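Trays and Table Surfaces - Gallery

Braltberg Service Room, updated June 5, 2026
Compiled by Iara Insaurralde

This page collects notes on the trays used in the Braltberg service room, with the surfaces they sit on and the racks they go back to. It replaces the older list kept under Jistulico, which covered shelving and linens on the same page and had become hard to search. Linens now have their own page. Shelving will get one when the labels are finished.

Entries are short. Where a tray has a stock number it is given. Where a size is given, it was taken with a steel rule across the outside of the rim, in millimeters. Inside dimensions are smaller and vary with the slope of the wall, so they are not used for rack planning.

Not every entry has a picture yet. Entries without one carry the text from the February list, corrected where the tray has been moved or withdrawn.

How the entries are ordered

Large rectangular trays come first, then small rectangular, then round. Within each group the order follows the rack, top slot to bottom slot. Finish is noted by appearance only: plain, speckled, or wood-grain. A wood-grain finish in this list means a printed pattern, and says nothing about the material of the tray.

1. Large rectangular, wood-grain

Serving tray with a raised rim and rounded corners. The ground color is a warm orange-brown. The figure is darker brown and resembles sawn pine or cedar, with long ovals and wavy loops over a flat bottom. 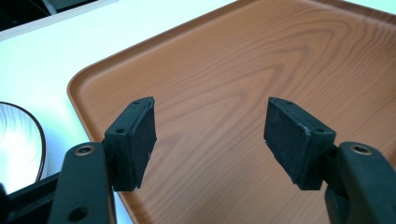 2. Large rectangular, plain

Dark gray, same rack as entry 1, next slot down. Outside length 758 mm across the handles, which makes it the longest tray on the rack and the only one that has to be turned to clear the door. Used for glassware going to the upper floor. The handles are part of the molding and cannot be replaced. Two are in service, and a third was withdrawn in February with a crack at one handle root.

No picture yet.

3. Large rectangular, speckled

Off-white with gray speckle. The pattern hides crumbs well, so this tray gets a second wipe under the lamp before it is racked. It came from the Cáceres storeroom with a batch of mismatched covers, and the covers have since gone back. Rim height is 40 mm all the way around, with no cutouts.

No picture yet.

4. Small rectangular, plain

Cream, short side 200 mm. Sized for one cup, one saucer and a folded napkin. These stack tightly and should be separated by lifting from the corner. Prying at the middle of the long side bends the rim, and several trays in the current stack have a slight bow from this. A bowed tray still sits level enough for dry items. It should not be used for anything poured.

No picture yet.

5. Small rectangular, wood-grain

Lighter than entry 1, with straight grain lines running the length of the tray. Bought through Nosis as a replacement set, and the color did not match the earlier trays closely enough to mix them on one table. Kept together on the bottom slot and used as a set or left where they are.

No picture yet.

6. Round, plain

Black, with a ribbed underside. Stored on edge in the divider at the end of the rack. The ribs pick up grit from the shelf, so the divider is brushed out when the trays are washed. Do not slide these on the painted side table - the scratches near its front corner came from a round tray.

No picture yet.

Surfaces

The trays are set down on three surfaces in this room: the long counter, the painted side table, and the folding table by the door. The counter takes any tray. The side table takes rectangular trays only. The folding table is rated for light loads and rocks slightly on the uneven tile; a loaded large tray goes on it only when someone is holding the near edge.

Cleaning

Printed finishes are washed by hand with a soft cloth, warm water and ordinary dish soap. Scouring powder dulls the print and leaves pale patches that do not come out. Plain trays can go through the machine on the short cycle - large ones will not fit, and should not be forced in at an angle.

Dry the rim first, then the bottom. Water collects in the corners where the wall meets the flat, and a tray racked wet will mark the one under it. If a ring is already there, a cloth dampened with white vinegar removes it from the plain trays. This has not been tried on the printed ones.

Racking

Face up, long side toward the wall, heaviest at the bottom. One tray per slot for the large sizes. Small trays may be stacked to the height of the divider and no higher. If a slot is already taken, leave the tray on the counter and note it on the sheet by the rack.

Corrections

Changes to sizes, slots or finish should be sent to Iara Insaurralde with the entry number. Pictures for entries 2 and 6 are wanted first, as those are the two most often racked in the wrong place.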